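Madesham Bag Folding Set

Version notes and data card, last revised in March

Summary

The Madesham set covers one household chore: flattening, folding and putting away used plastic carrier bags. It holds 192 episodes recorded at a tabletop. Each episode starts with a single bag on the table and ends when the bag is folded, rolled or abandoned. Abandoned episodes are kept and marked as such in the index.

Contents

episodes/ one folder per episode
index.csv episode number, bag type, fold style, outcome
bags.csv bag type, film weight class, print, handles
splits/ train and test lists

Bags

Bag types are grouped by film, handle and print. Thin film is the largest group and the hardest to fold. It holds creases from earlier use, clings to itself and lifts at the edges when air gets under it. White bags on a pale surface give very little contrast along the outline, and the printed area is often the easiest part to locate.

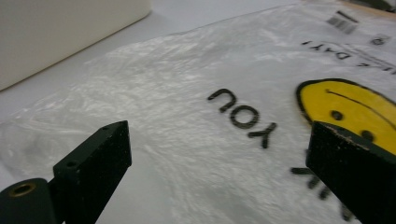

Print orientation is not normalized. A bag may be laid down with its lettering upright, sideways or upside down, and the index records the starting state under print_dir. Where the lettering is hidden by a fold at the start, the field is left blank. Do not read a blank as "no print" — use the print column in bags.csv for that.

Fold styles

There are 4 fold styles: flat thirds, long strip, triangle and loose roll. Triangle folds were dropped for bags without handles after the Gunawan trial, as the final tuck would not hold.

Splits

Splits are made by bag, so no individual bag appears in both lists. The Kuseck bags are test only.

Known issues

— In 6 episodes the fold style in the index disagrees with the folder note. The folder note is correct.
— Crease state was not graded. Bags were reused between episodes and get softer with handling.
— The Irnico bags have two entries in bags.csv under different spellings. Merge before counting.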